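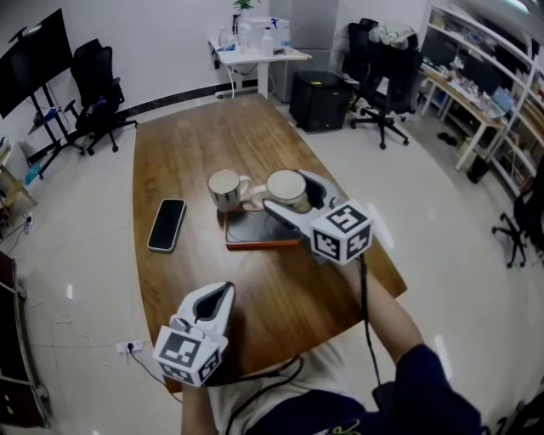
Search this site Enter keywords Go

Questions on the Daily Office and the Psalter

Posted 12 September 2020 by Renu Pandey

What is the Daily Office?
A set of prayers said at fixed times of day, made up mostly of psalms, Scripture readings and canticles. The name comes from the Latin officium, meaning duty or service. It is also called the Divine Office or the Liturgy of the Hours.

Why do psalm numbers differ between Bibles?
The Greek Septuagint and the Latin Vulgate join Psalms 9 and 10 of the Hebrew text into a single psalm. From that point the Greek and Latin numbers run one behind the Hebrew for most of the book. Psalm 46 in the Hebrew numbering is therefore Psalm 45 in the Vulgate. The Hornstead booklet prints the Hebrew number first and the Vulgate number in parentheses.

Do the two systems ever agree?
Yes, for Psalms 1 to 8 and again for 148 to 150.

What is an antiphon?
A short verse sung or said before and after a psalm or canticle. It is often taken from the psalm itself. In seasonal use it may come from another book of the Bible.

Which canticle belongs to which office?
The Benedictus (Luke 1:68-79) is used in the morning, the Magnificat (Luke 1:46-55) at evening, and the Nunc dimittis (Luke 2:29-32) at Compline. Anglican Evening Prayer uses both of the last two.

Is the Gloria Patri part of the psalm?
No. It is a doxology added at the end in Christian use. It is omitted in some rites during the last days before Easter.

Which edition does the Sulutgate group follow?
The booklet edited by Shivam Malhotra, revised in January. Page 11 has a corrected table of antiphons. Older copies may still be used if the table is replaced.

Can the booklet be copied?
Parishes may copy single offices for their own services. Requests to reprint the whole text go to Pushpa Semwal at the Hornstead office.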